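**Drinel tabletop group – minutes of the monthly meeting, March 18, 2023**

We met at the Gurnico site in the large tiled room, with the people at the Wasilewska office joining by phone. The line was poor for the first stretch, so if anything from the opening part is recorded wrongly below, please write in and it will be put right before the next meeting. Thank you to everyone who gave up part of a weekend for this, and to whoever brought the poppy seed cake.

**1. Minutes of the last meeting**

Accepted with one change. Under "storage" we had written that the old recordings were to be deleted, when what was agreed was that they be moved to the slower drive and kept there until the summer. They are all still safe.

**2. Where the collection stands**

The target for this round is still 3000 accepted episodes. We have 905 recorded, and 839 of those passed review, a better share than in the first round, and the group was very pleased to hear it. Most of the ones turned down were stopped too early, with the arms not yet back at rest. A smaller number had the wrong task sentence attached, and those can be saved if somebody has the patience to go through them and retype the sentence.

There was a friendly but rather long talk about whether we are going fast enough. The Wasilewska side would like to see the target reached by the end of May. The operators here feel that this can be done if the dish tasks stay as short as they are now, and that it can't be done if we keep adding new ones every other week. It was agreed that no new tasks will be added until the present list is finished.

**3. Two-arm dish tasks**

Most of the meeting went to this item, as we rather expected. The plate is the hardest thing on the list for a new operator. A bowl gives you a rim to pinch, and it will forgive you if you come in a little high, but a plate lying flat on the table gives the fingers very little to get hold of. The more experienced operators have settled into using both arms, one at each side of the rim, and letting one side come up a bit before the other. 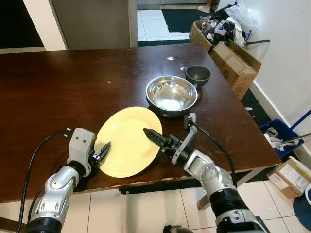 One of the operators asked whether we should be correcting this and teaching everyone to lift level. The feeling in the room was that we should leave it alone. The learning system ought to see the way people really solve the problem, small tilts and all, and the Flendomik training runs did noticeably worse on the early plate episodes where everybody had been told to move in exactly the same way. What we do want is variety in where the plate starts. Too many episodes begin with it near the front edge of the table, where it is comfortable to reach, and reviewers have asked for more starts toward the middle and the back.

The bowls were discussed more briefly. The steel mixing bowl is to stay in the set even though its shine makes the depth readings patchy – kitchens are full of shiny things, and we may as well learn to live with them. The small dark bowl gives no trouble.

A question came over the phone about pauses. Please do pause if you need to think, but if you have stopped for so long that you have forgotten what you were doing, end the episode and start a new one.

**4. Table and room**

The tabletop is getting worn, with the finish chipped along the front edge. Somebody offered to sand and stain it. After some back and forth we decided to keep it as it is until the round is over, so that the surface doesn't change halfway through the recordings.

The packaging beside the wall was raised again. It will be sorted between sessions, and anything worth keeping for shipping is to be flattened and labeled.

**5. Task sentences**

There are now 74 different sentences in use, and several of them say the same thing. "Pick up the plate" and "lift the plate" will both be kept, as the Flendomik team likes a little natural spread in the wording. Spelling mistakes will be cleaned up.

**6. Actions**

- Operators: vary the plate's starting place, with more starts at the middle and back.
- Reviewers: go through the episodes with wrong sentences and save what can be saved.
- Wasilewska office: send the cleaned sentence list to all sites.
- Gurnico site: sort the packaging, and find a better phone for these meetings.

**7. Any other business**

The spare gripper fingers have been ordered. A request for softer chairs at the operator station was heard with a good deal of sympathy and will be added to the next order. The next meeting will be at the Wasilewska office, with the date to follow by email.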